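4.3 Recording examples in the simulator

Complete section 4.2 (Loading a task file) before you begin. The steps below apply to the Plemel recorder running with the Heltska table scene. Other scenes use the same controls, but their reset limits differ – see the notes supplied with each one.

1. Open the recorder and choose New set. Give the set a short name without spaces. The name cannot be changed once the first example has been saved.

2. Set the recording rate to 30 frames per second. Leave the image quality at 90.

3. Press Reset. The arm returns to its start pose and the loose pieces are placed afresh.

Note: If two pieces overlap after a reset, press Reset again. Do not push them apart with the arm.

4. Switch to the wrist view. Check that both fingers can be seen, that the gripper is open with nothing held, and that bare table shows in the gap between the fingertips. Strips may lie at any angle.
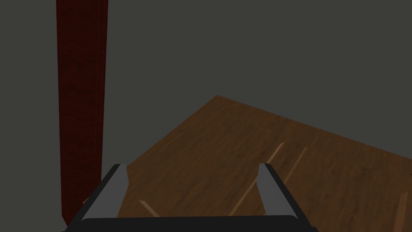
5. Press Record and wait for the tone. Movements made before the tone are not stored.

6. Guide the gripper down over the chosen strip, close the fingers and lift. Keep the movement steady. Short pauses are allowed, but an example with a pause of over 18 seconds will be refused on saving.

7. Press Stop, then mark the example Good or Failed. Failed examples are kept in a separate folder and are left out of training unless you select them.

CAUTION: Do not close the recorder while the save bar is moving. The whole set may become unreadable.

8. Repeat steps 3 to 7 until the set holds 100 good examples. Vary the strip you choose and the side you approach from.

Note: Sets made with Kaltgate files must be converted before they are merged – see section 4.5.

4.4 Checking a set

Open the set in the viewer and play each example at double speed. Delete any in which the wrist view freezes or the time stamps jump.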